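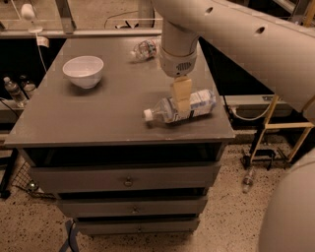 A white bowl and two empty-handed minutes' worth of clearing up: bottles on a gray cabinet top.

Bheki Lekota used to lose his keys twice a week. His apartment has 718 square feet, one closet and no entry hall, so everything he carried in landed on the kitchen counter and stayed there. Mail went on top of the keys. Water bottles went on top of the mail.

What changed things was a low gray cabinet from Delar, bought used in July for $83. He put it just inside the door and gave it one rule: whatever lands on top gets cleared before bed.

Drop spots like this have become a steady business. Cedadetti, a small furniture shop, sold 900 narrow cabinets last year, most of them to renters. The shop tells buyers to measure the door swing first and leave enough room to pull a drawer all the way out.

A bowl helps. Lekota's is plain white, with a wide rim, and it holds keys and coins when he is home. He tried a tray from Pfister before that, but things slid off it whenever he opened a drawer in a hurry.

Bottles are the harder problem. They tip over, they roll, and a half-finished one is easy to leave for tomorrow. Lekota keeps a Kiltik recycling bin beside the cabinet now — the kind with a swing lid — and drops the bottles in with the caps screwed back on, as his building asks.

The nightly clearing takes him 10 minutes if there is mail and much less if there isn't. Bills go in the top drawer. Coupons go in the second, where he admits he forgets them. The bottom drawer holds a flashlight, spare bulbs and a tape measure he has owned since college.

He is looking for a second cabinet for the bedroom, in the same gray if he can find it.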